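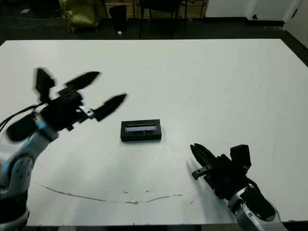 Fig. 1. Small black box, label window to the front. White table.

PACKAGING AND LABELLING, HANDOUT 5
Small boxes: the face, the window, the label
Otdale evening course. Notes to go with the talk, not instead of it. Updated December 5, 2019

Bring: ruler, soft pencil, scissors, thin card, one small box from home (any, but empty please). Glue is in the cupboard.

1. Where we got to

Last time: lids and closures. Tuck flap, lift-off lid, sleeve. Sheet 4 has the drawings, copies by the door if you missed it. The glue tab question (inside or outside?) is answered at the end of this one.

Now the front. Most people design the front last and it shows.

2. Words we'll use

Face - the side meant to be looked at. Usually the biggest. Not always, see cereal.
Band - a strip across the face, different colour or finish. Can run right round the box.
Window - opening or panel where something else shows. Sometimes a real hole, sometimes only printed to look like one.
Label - carries the words. Stuck on, slipped in, or printed direct.
Ground - whatever colour is behind everything else.
Quiet area - the bit you leave alone. Hardest part.

People mix up band and window. A band can hold a window. Fig. 1 has its label window in a band across the upper middle of the face.

3. Dark box, light label

Fig. 1 again. Dark glossy finish, narrow light window, silvery-blue strip in it. Look at how little of the face is light. Your eye still goes there first. You can't read the markings at that size and it hardly matters for tonight, we are talking about where not what.

Try it: squint. What's left? Dark shape, pale strip. Do the same with your own box. If you're left with porridge there are too many things at the same strength.

Notes on dark grounds:
- fingerprints. Gloss is worst, matt is bad in a different way (scuffs go pale)
- edges wear through to the card colour, so use card dyed right through if you can get it
- small pale type fills in when printed on dark. Go up a size, or put dark type on a pale label, much easier
- looks smaller than the same box in white. Make one of each and you'll see

4. Placing the window

Dead centre looks low. Old rule and still true. Lift it a bit, then look from across the room, then probably lift it again.

Long side across = wide window. A tall window on a wide box can be done but you need a reason.

Margins: leave more below than above. Left and right equal unless the box opens at one end, in which case push the label away from the opening so the thumb doesnt rub it.

Narrow windows: fine for a name. Hopeless for a name plus a weight plus an address plus a picture of a cow. Put the rest on the back.

5. Two labels to compare (samples on the side table)

Peseo tea box. Tall, pale ground, window is a real hole with film behind. You see the tea. Nice until the film clouds over.

Drunditz pen nib box, 1946. Tiny. Paper label wrapped over two edges so it also works as a seal. Please don't pick at it. The number 256 on the end is the pattern number, not the quantity, the quantity is 16 and is only given inside the lid. Discuss: would you do that?

The Vuorinen catalogue is on the same table, marked pages only. Item 3366 is the one with the band all the way round, worth seeing how the join is hidden at the back corner.

6. Setting a box down to look at it

Plain table, pale if the box is dark. Clear everything else off. Lay it flat, long side towards you, and leave it. Look at the shadow underneath as well: a soft one is what you want for judging colour. A hard one means the lamp is too close and your dark ground will look blacker than it is.

Gloss picks up the ceiling lights. Turn the box a little untill the glare slides off the label.

White tabletops show every scuff and speck. Wipe before you put wet glue anywhere near.

7. Task

Cut a face in thin card, same size as the front of your box. Dark one side (paint or paper).
Cut three strips of pale paper: narrow, middling, fat.
Move each one up and down the face. No glue yet!
Mark the position you like in pencil. Swap with the person next to you, they mark theirs without seeing yours.
Compare. Then glue.

Write on the back: which strip, how far from the top edge, why. One line will do.

8. For next time

Finish the face. Bring a second box with a label you think is badly placed. Spirit glue stains so old shirt.

Glue tab: inside. Outside only if a sleeve covers it.

Reading: course folder, the September sheets, part on wrapped edges. Skip the bit on foil, we do that later.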